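Fultivari Textile Handling Laboratory
January 3, 2020

1/ The laboratory is publishing a short account of a fault on its garment folding cell, known internally as Prekard. No person was injured. The cell has been returned to limited service, and the conditions are set out in this thread.

2/ The fault was first recorded in September. During a lift, the gripper closed on a garment and reported a good hold, but the fabric had bunched between the fingers. When the arm moved to the folding position, the cloth did not release on command.

3/ The arm then began its return move with the garment still attached. The trailing cloth caught on the guard rail and the arm stopped on its force limit. The operator pressed the emergency stop and the cell was isolated in line with site rules.

4/ A review of the logs covered 740 lifts. In 23 of these the garment was not released at the first attempt. In 16 of the 23, the grip had been taken on or next to a gathered edge such as a waistband or cuff.

5/ The control software judged a hold by the distance between the fingers alone. A single layer held firmly and several layers squeezed together could give readings close enough to be accepted as the same. The software made no check after opening that the cloth had left the fingers.

6/ The review also found that the release fault had been cleared by hand on earlier shifts without an entry in the fault book. The laboratory regards this as a failing in its own procedures. Staff have been reminded that every stop must be entered, however brief.

7/ Gathered edges remain part of the test work, under supervision and at reduced speed.
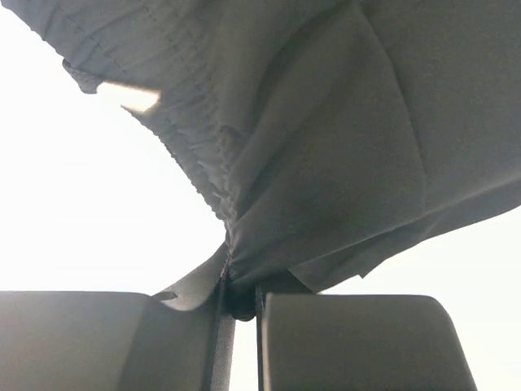

Grey fabric held at a gathered, elasticated edge, as seen from the wrist camera.

8/ The following changes are in force. The wrist camera view is checked before each return move. If cloth is still in view after the fingers open, the arm holds its position and calls the operator. The guard door stays locked until the arm has come to rest.

9/ The finger pads are inspected at the start of each shift and replaced if worn. An outside assessment of the guarding has been requested from Ní Chonaill, and Kolar will repeat the release tests on a second cell.

10/ Unattended running remains suspended until both reports have been received. Partner sites using the same release routine are asked to stop return moves on gathered garments and to contact the laboratory for the revised settings.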